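Regional Galleries Find Room for the Applied Arts

The Brivham Gallery reopens its upper floor in August with an exhibition devoted to studio ceramics and printed textiles, the first of its kind to be held in the building since 2000. The display brings together 413 works, most of them lent by households in the town and the surrounding villages.

Visitors will enter through the Laxdal Room, where early glazed wares are arranged by kiln and not by date. The curators have placed domestic pieces beside exhibition pieces throughout, and labels give the maker's name, where known, and the parish in which the work was last used.

Four galleries follow. The largest is given to the Mundov workshop, whose block-printed cloth was sold in the region for two generations and is now seldom seen outside private collections. A smaller room holds pattern books and correspondence on loan from the Skoltesetti archive.

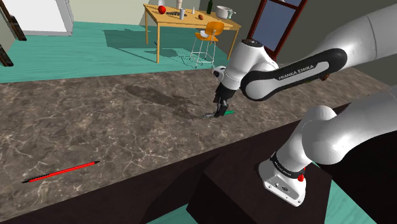 Admission to the exhibition is free, although a timed ticket is required at weekends. The gallery will remain open until 8 pm each Wednesday, when members of staff will lead a tour of the textile rooms. An illustrated catalogue of 314 pages is available from the shop, and copies may also be consulted in the reading room on the ground floor.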